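Wistden workshop teaches its two-armed robot to pack groceries

Sep 6, 2022

Members of the Orlow shared workshop in Wistden have begun the simulation stage of their two-armed robot build, a project they call Flokau. The first task they have set it is putting tins and boxes into a wooden crate.

The group has spent £2,000 on parts so far, most of it on motors and finger joints. The finished shell pieces are due in December, and until then all the practice is being done on screen, with a simulated pair of arms.

An update on the workshop's website says the program has now been run 3,403 times. Early runs were slow – each took around 190 seconds – and the grip on small tins is still the weakest part. The group plans to work on the left hand first and leave the handling of cartons until later.

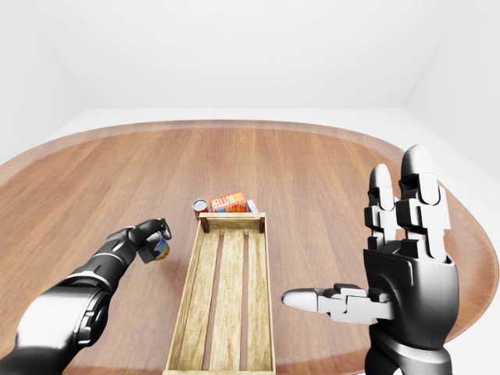

The simulated robot holds a blue-labelled can beside the empty crate, with a box of butter among the items beyond it.

Anyone who wants to help with wiring or code can come to the open evening at the Thygesen Yard unit. Entry is free, but there are only nine bench places and these must be booked through the workshop's website.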